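**Marble or marble-look for a table that gets used every day?**

**sudheer_c** · 23 July 2019
We're replacing our dining table. Vendmont quoted us $1,951 for a 60-inch round in real marble. The Jirkero one with a printed top is $408. We have two kids and eat at it three times a day. Anyone lived with either?

**grimau62**
Real marble, nine years. Lemon juice and vinegar etch it even when it's sealed. Ours has rings all over. I wouldn't buy it again.

**aishwarya_p**
I disagree. Honed marble hides etching pretty well, it's the polished kind that shows every mark. Reseal it every March and use coasters.

For round tables in general, think about your dishes too. Big plates eat up the middle fast.

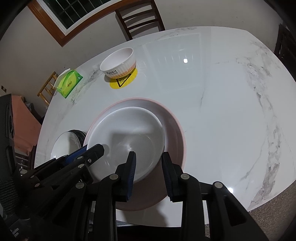
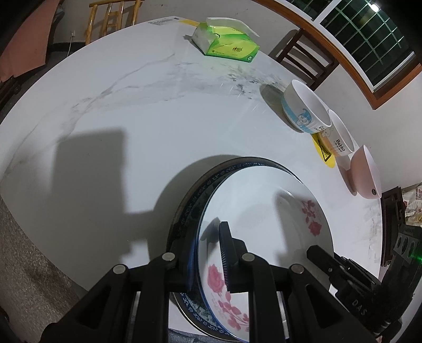

Round white top with plates on it, both shots.

**grimau62**
Sealing doesn't stop etching. It only slows down stains. People mix those up all the time.

**aishwarya_p**
Fair, I worded that badly. I still like mine.

**benitez_tops**
I install counters. For kids I'd go with the cheaper one, but ask how the edge is finished. If the top layer stops at the edge, water gets in there and it swells. Also check the base. A pedestal on a 60-inch top needs some weight or it tips when a kid leans on it.

**sudheer_c**
Thanks. Jirkero says the edge is wrapped, no word on the base weight. I'll call them.

**grimau62**
Ask about the return fee while you're at it. Mine was $62.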